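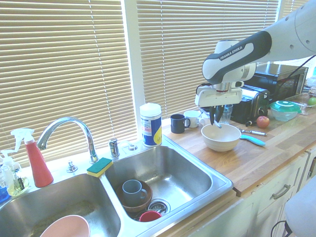

Franka at the sink station, fingers at the rim of the cream bowl. Kitchen set, Sunday morning session.

1/ Notes on teaching the arm to handle dishes by remote control. Most of this is about the person driving, because that is where most of our errors come from. Long thread, mute if you don't care about grippers.

2/ Setup: one arm, one operator, one leader device on a desk facing away from the counter. The operator works from camera views only. We tried letting people stand next to the arm and look directly. Their demos were faster and the policy trained on them was worse.

3/ The reason is dull. A person looking with their own eyes uses depth and side angles the policy never gets. They act on information that isn't in the recording. If you can't see the rim in the camera view, you should be driving as if you can't see the rim.

4/ Bowls. A wide bowl with a rounded wall gives a two-finger gripper one good option – one finger inside, one outside, pinch the wall near the rim. Going for the full width is pointless, the fingers don't open that far.

5/ New operators come down too fast and stop too high. They close on the top few millimeters, the bowl tips on the lift, and they correct by twisting the wrist. The twist gets recorded as part of the skill. Then the policy twists on every bowl, including the ones that didn't need it.

6/ What I ask for now: descend straight, pause with the fingers pointing down, check both views, then commit. The pause is two seconds in training and gets shorter by itself. Do not trim it out of the data afterward. We did that in October and lost a week.

7/ Parviz Ghasemi disagrees with me on the pause. His position is that idle frames teach the arm to idle, and he has logs where it hovers over a bowl and stays there. He's right about the logs. My fix is to cap the pause. His is to drop any frame with no motion. We are running both.

8/ By hand vs. by remote: we still do some kinesthetic demos, where you hold the arm and walk it through the motion. Good for checking whether a grasp is reachable at all. Bad as training data for us, since your own arms and torso are in every view.

9/ By hand also hides force. You feel the contact through the arm and back off without thinking. On the leader device you feel very little. Operators press harder until they learn to watch for the small shift of the object instead.

10/ Clutter. I leave the counter busy: mugs, toaster, an apple, utensils lying where they were dropped. Sponge on the divider, cups in the sink. A clean counter gives you tidy demos that fall apart the first time a spatula shows up.

11/ Stainless is the worst surface in the kitchen. The sink reflects whatever is above it, and in strong light the edge of the basin washes out. We keep the blinds closed and still get a glow through the slats that moves across the morning. I've stopped fighting it. Sessions are spread across the day so the light isn't tied to one task.

12/ Faucet clearance. A tall gooseneck sits right where you want to swing from the basin to the counter. Operators route around it in different ways, some over, some in front. Two routes in one dataset and the policy averages them, straight into the spout. Pick one route. We use in front.

13/ Numbers, since people ask. 2,872 demos kept in the kitchen set so far. 400 of those are bowl pickups. 7 operators. I would trade half of the total for the same count from 2 operators who drive the same way.

14/ Rejection rules, short version: reject if the operator regrasps more than once, if the object leaves all views, or if anyone reaches in to fix something. Do not reject for slow. Do not reject for a missed first grasp with a clean recovery – those are the most useful ones we have.

15/ Labels are written by the operator right after the take. Rostam Khosravi moved us to this. Before that a second person labeled from video and we had "put bowl down" on clips where the bowl was being picked up.

16/ Tool note: we record with Brutis, our in-house logger. It stamps the gripper command and the measured width separately. If yours only stores the command, change that first. The gap between the two is how you find out whether anything was in the fingers.

17/ Next up is mugs by the handle, handle facing different ways. I expect the wrist limits to be the problem. Will post the failure table when it's filled in.

18/ Someone asked about the cable loop. Leave enough slack for the full wrist rotation and check it at the far end of the reach, over the sink, before the first take of the day.

Related threads
Leader arm or gamepad: a week with each
Wrist camera mounts that come loose, ranked
Herlow drawer task, final failure table
Why the Wiston demos had to be relabeled
Kordestani bench: notes on gripper pads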